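Trurka Gripper Kit: Buying and Budget Notes

README for the planning folder. Last revised 31 May 2018.

What is in this folder

Welcome, and thank you for reading the README first, which I always mean to do myself and seldom manage. This folder holds the planning sheets for the Trurka project, meaning everything we had to buy, borrow, print or replace so that people could sit at a table and record hand-held gripper work on ordinary household things. The recordings live elsewhere and have their own card. What you get here is the money side and the thinking behind it, written down while I still remember why I ordered what I ordered.

I put it together mainly for the two sister sites, Skondham and Ornstead, who will be setting up their own tables in August and have been asking very good questions (keep them coming!). If you are from somewhere else entirely and planning a small setup of your own, you are just as welcome to it.

Files

budget.csv: one row per purchase, with the item, the supplier, the price paid, the shipping and a notes column that gets a bit chatty in places.
spares.csv: parts that wear out, how many we keep on the shelf and when to reorder.
table_plan.txt: what goes on each table and which outlets it needs.
wishlist.txt: things we would like and have not been given money for.

All prices are in dollars and leave out sales tax. Shipping has its own column, so please don't add it to the price by hand as I did in the first version. An empty cell means we never found the receipt. A zero means the thing was free.

How the budget is split

We planned for 3 stations, each with its own hand-held gripper, and set aside $570 per station for everything apart from the computers. It sounded like plenty when I typed it in. The gripper bodies were the easy part, being one big line that you pay once and then stop thinking about. What I had not left enough room for was all the small stuff: threaded inserts, screws, pad material, tape, cables that are a foot longer than the ones you already own, and a second set of fingertips for when the first set is on the bench being fixed.

If I were starting over I would write the spares sheet before the main budget and let it tell me how much was left for the rest. Skondham, I know you have already sent your main budget in, but it is still worth asking whether spares can go under a separate heading.

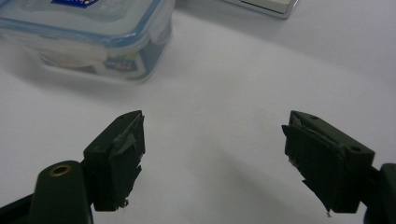 Pads are the line I would raise first. They rub against lids, corners and tabletops all day long, the layers start to lift, and edges that were neat get ragged. We keep $90 per station for pad material and tape, and I would hold on to that figure even if something else has to shrink. Buy the material as a roll if you can store it flat and dry. The small precut packs look cheaper until you work out what you are paying per inch, and I say this as the person who bought them twice.

Please also keep the pad material the same on every gripper at your site for as long as you can. If you have to switch, enter the change in spares.csv with the new supplier's part code, so that whoever works with the recordings later can match them up.

Props and containers

Household props come out of a shared line and not out of the station money. Food storage containers, trays, boxes and the like are easy to find in any kitchen store, and we would sooner have a mixed bunch than a matching set. Check the clips and lids before you pay, wash everything when it arrives, and leave the receipt in the envelope taped inside the supply closet door.

Ordering and lead times

Slaoui is the supplier code for our printed parts. Allow 30 days from order to delivery, longer if you want a color they don't keep in stock. We order fingertip blocks in left and right pairs, even when only one side needs replacing, because odd halves have a way of wandering off into drawers. Cables and screws come from whichever shop is closest and are listed under "local" in the supplier column.

Known gaps

The shipping figures for the first order were lumped together and I split them evenly, so they won't match the invoices line by line. Labor is not counted anywhere. Prices for the Ornstead tables are quotes only and will be replaced once the orders go through. The wishlist has no prices at all yet, and if anyone would like to look up what padded carrying cases cost, I would be very grateful.

Changes and corrections

Add your site name in the last column of any row you edit, and leave the old price in the notes so we can see how it moved.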